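Catasmont Reading Room, shelf and case check, October
Checked by: Josefina Ledesma

Floor clear between stacks: OK
Case locks: OK, except case 17. Key sticks, needs oil.
Humidity strips: OK
Alarcón letters, box 163: lid split at one corner. Replace box.
Verse shelves: two volumes leaning. Bookends added.
1896 edition of the Prurnedgate novels: front hinge loose. Tied with tape, do not lend.

Comment (K. Mahama): the step stool by the essays rocks. Taken out of use until the foot is replaced.

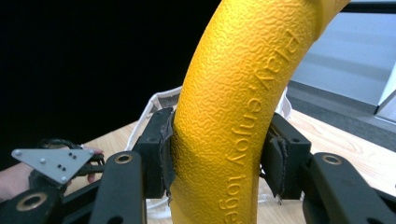

Can readers still see the 1896 edition while the hinge is loose?
Ask at the desk for the microfilm, reel 909. The book itself stays in the case until Nélida Mansilla has repaired it.

Fire door: OK
Reading lamps: one cord frayed, unplugged and tagged.
Next check: same list, add the map drawers.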